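Mirnbridge Tenants' Support
Pre-hearing habitability checklist, with comments
Property: Burley House, Vass Road, 5 flats over a shop unit
Inspected by: Fongchan Duangkaew
Date of visit: 16 October 2021
Key: S = satisfactory, A = action needed, N = not inspected

1. Escape route from upper floors - A
Stair clear of stored items. Door closer on the first-floor landing does not pull the door fully to the latch. Landlord told in June, no written reply on file.

2. Smoke alarms, common parts - S
Both heads sounded when tested from the panel.

3. Smoke alarms, inside flats - A
Flat 2 has no alarm in the hall. Flats 1, 3 and 4 tested and working. Flat 5, see item 9.

4. Gas safety record - S
Copy seen for each flat, all in date. Certificate for Flat 4 gives the wrong flat number in the address line and should be reissued before the papers go in. 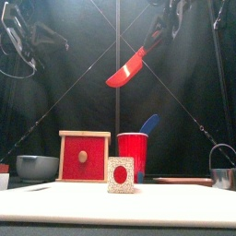 5. Electrical installation report - A
Report reference 639 lists 3 items coded C2. No evidence of remedial work. The managing agent, Altero, says an electrician has been booked but gave no date.

6. Damp and mould - A
Rear bedroom of Flat 3, outer wall, from skirting to sill height. Meter readings are on the separate sheet. Gutter above is detached at one bracket - probable source, to be confirmed from a ladder.

7. Windows and restrictors - S
All upper windows open and close. Restrictors fitted in Flats 3 and 4.

8. Heating and hot water - S
Tenants in Flats 1 to 4 report no loss of service in the past month.

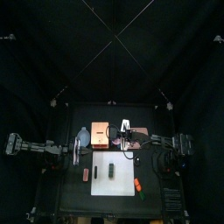
9. Flat 5 - N
No access. Tenant at work, second visit to be arranged with at least 24 hours' notice. Do not enter this flat as satisfactory on the summary sheet.

10. Shared yard and bins - A
Paving slab lifted by the gate, trip hazard. Landlord's quote for relaying is £500, which he proposes to add to the service charge. Check the tenancy agreements before anyone agrees to this.

11. Notices and paperwork - A
Licence not displayed in the entrance hall. Emergency contact number on the noticeboard is out of service.

Items 1, 3 and 5 to be sent to the council's housing officer ahead of the hearing. Item 6 to follow once the gutter has been looked at.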